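Ulcombe Plaza Opens to Walkers and Riders

ULCOMBE - Renidow has opened the paved plaza in front of its glass office building to the public. The open concrete area gives people on foot and on two wheels a direct way across the site.

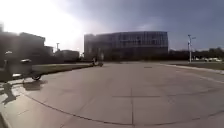 The plaza is open daily from 6 a.m. Riders are asked to keep to a walking pace at busy times - mainly the morning and early evening.

"We want this to be a place people use every day," said Menaka Begum, site director at Renidow.

A second phase, with 51 bicycle stands, is planned for January.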